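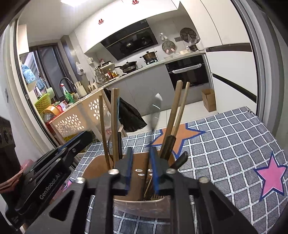 Chopsticks and other tools in the tan utensil holder.

Progress report to the Lacroix Fund
Project: Shared Lunches, Stallmont
Prepared by Maëlys Marty, Thu 25 September

Dear Urmila Sandhu,

I send you the second report on our lunch program for seniors and newcomers in the Stallmont neighbourhood. The first report covered the time until June, so I will not repeat the details of the start.

The grant was 3000 dollars. We have served 200 meals since the last report, and 26 persons are now registered. Most of them live in the two apartment buildings behind the library. Three new persons came by the recommendation of the health centre, and we would like to have more of this kind of referral.

Food cost is higher than I planned. Rice and cooking oil were bought in bulk from Drirora, but vegetables we still buy each week at the regular price. I have asked Skumow for a delivery with the other community kitchens and I wait for their answer. If they agree, the budget will be enough until the end of winter.

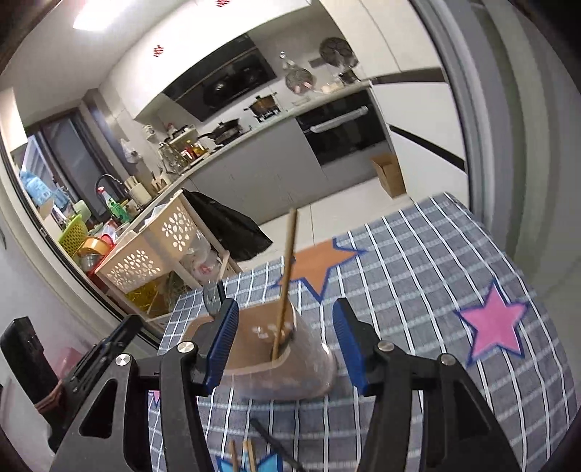
A drink on the star-patterned tablecloth.

The conversation hour after the meal was not in our application, but it has grown by itself. People stay to practise English and French, and last month they asked for help with letters from the landlord. I found a retired paralegal who comes every second week. She does not charge us, but we pay her bus fare, and I have put this under "Transport".

One difficulty remains. The rental agreement for the hall ends in December and the new rate is not confirmed. I will write to you as soon as I receive it.

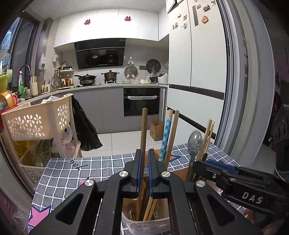 For the next period I ask permission to move the unused printing money to food. The flyers were cheaper than expected, and the posters at the library bring enough people already. The receipts are attached in the same order as the budget lines. Please tell me if the colour copies are necessary or if you prefer them by email.

With my best regards,
Maëlys Marty
Program Coordinator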